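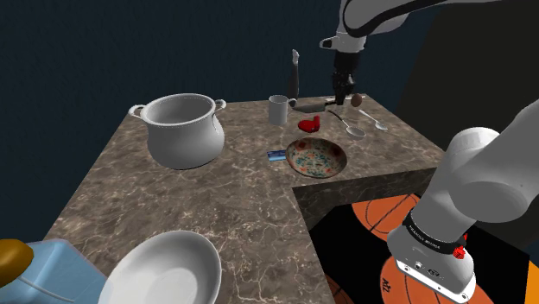 Kitchen counter task in the Solden simulator, with a Franka Emika arm over the worktop.

About Solden

We make practice kitchens for robots. Simulated ones. You load a room, drop in an arm, give it a job and let it try all night while your real arm stays safe on its stand.

Solden is a small company in Miswood. Nine of us, one long room over a bike shop, more monitors than desks. Started out doing contract work for labs, mostly building test scenes by hand, one at a time, and got tired of building the same kitchen over and over. So we wrote a tool to do it. The tool turned into the product.

What we sell

Gosano is our main kit. A library of rooms and household objects, a scene builder, and a task runner that keeps score. Over 300 objects in the library right now: pots, mugs, spoons, bowls, jugs, eggs, rolling pins. Each one has weight, friction and a proper collision shape, so a spoon slides like a spoon and an egg rolls if you bump it.

Comes in 4 packs:

Counter. Worktops, small tools, dishes, food items. The one most people start with.
Cupboard. Doors, drawers, hinges, handles. Harder than it sounds.
Sink. Basins, racks, taps. No running water yet, we're working on it.
Table. Setting, clearing, stacking.

Buy one, buy all of them. The packs share the same file format and you can mix objects between rooms.

About the odd colors

We get asked. The builder shuffles surfaces, so you might get a marble counter one run and a floor full of basketballs under it. Dark blue wall, then something else. It's on purpose. A robot that has only ever seen one white kitchen gets lost in yours. You can turn the shuffle off in settings, or load your own textures, or lock the walls and just change the floor. Same goes for lighting.

Objects get moved around too. A rolling pin at the back of the counter with an egg next to it is a very differnt job from a rolling pin on its own. Spoons lying at an angle are a good test. Flat shiny things always are.

Arms and grippers

You pick the arm, set where the base goes, and the runner takes care of the rest. If your arm has a standard model file it should load. If it doesn't load, send it to us and we'll have a look, no charge for the first one.

Cameras can go anywhere. Over the counter, on the wrist, off to the side. Put one where the arm gets in the way if that's what your real setup looks like. Most real setups do.

Zheng, our scoring tool

Zheng ships with every Gosano license. It logs each attempt, says what was asked for and what ended up where, and saves a replay you can scrub through. Fails are sorted by type: missed grasp, dropped, knocked something else, ran out of time. Reports come out as plain spreadsheets. We tried fancy dashboards and customers exported everything anyway.

What we don't do

We don't sell robots. We don't train your model for you. And a good score in Gosano is not a promise about your real kitchen, please test on the real thing before you let it near the good plates. We'll say this on the phone as well.

Trying it out

Free trial, 30 days, full Counter pack and Zheng included. No card needed. Runs on an ordinary desktop with a decent graphics card; more cards means more kitchens side by side. The install guide is short. If you are stuck on it for more than an hour write to support, it's probaly our fault.

Schools and university labs pay a reduced price. Ask, and tell us how many seats.

Support

Email gets an answer the same working day, most times. You'll be talking to the people who built the scenes, so if a mug handle is wrong you can complain straight to whoever made the mug. We fix object bugs in the next monthly build.

Coming up

Sink pack update in June, with soft sponges and cloths. More pans. Better egg (it cracks). After that, probably a laundry room, if enough of you want one. Votes are open on the customer forum.

Visiting

Demos at the Miswood office by appointment, or over a video call if you're far off. Bring a task you're stuck on and we'll set it up with you. Stairs only at the moment, sorry, let us know ahead and we'll meet somewhere else.

Page last updated January 30, 2023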